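Zukero Holmgren Round Pedestal Table: Review
By Sze-wing Liu

I bought the Holmgren in March to replace a Carnwood drop-leaf that had started to lean. I wanted a plain round table with one central leg, in white, for unpacking shopping and sorting small stuff before it gets put away. I paid full price and have no connection to Zukero.

Delivery and assembly

It came in two cartons, one for the top and one for the column and base. The hardware is a bag of bolts and a hex key. The instructions say to build it upside down, and you should, on a blanket. I was done in 19 minutes working alone. The top is the awkward part. The whole thing weighs 67 pounds, and I would get a second person to help turn it over.

The top

The surface is smooth and glossy, a true white with no cream in it. Small things are easy to find on it, even clear ones, which tended to disappear against the wood grain on the Carnwood. Anything with a strong color stands out from across the room. Thin plastic shopping bags slide on it a little more than I would like, so I hold the bag with one hand while I take things out.

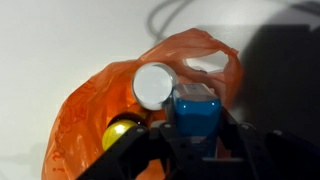 Orange bag on the white top, with a clear round item and a blue one near the opening.

Glare is the main drawback. Under a strong light the brighter side goes almost pure white and it can be tiring to read there. I moved my floor lamp back and that helped. Shadows also show up very clearly on it, if that sort of thing bothers you.

Cleaning is easy. A damp cloth takes off fingerprints, and I use a drop of dish soap for anything sticky. I got one hairline scratch from dragging a ceramic pot across it. You only see it at a low angle, but it hasn't buffed out.

The base

One slender column runs down to a flat, round plate, all of it white to match the top. There are no corner legs to work around, so a chair can go in from any side. The plate is low enough that I can rest my feet on it. Mine stands on gray carpet and doesn't rock. I tried it on tile for a day and it needed a felt pad under one side.

The plate does show dust, and the top shades a good part of it, so I miss spots when I vacuum — a microfiber duster works better.

Boxes and bottles stand steady on the top, including near the edge. Leaning on the edge with a full forearm gives a slight flex. I would not sit on it.

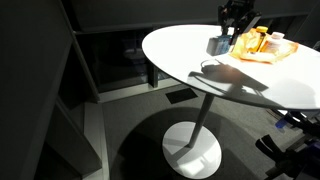 Compared with the Himard

I also looked at the Himard round table, which has a matte top and a thicker column. It has less glare and feels a bit stiffer at the edge, but the matte finish on the store sample had marks that didn't wipe off. It was also 10 dollars more. The Holmgren listing has over 600 ratings and the common complaint is scratches, so the gloss has its own problems.

Verdict

Four stars out of five. I would buy it again for this room. Get felt pads, lift things when you move them, and check the column bolts after the first month. Mine needed a quarter turn.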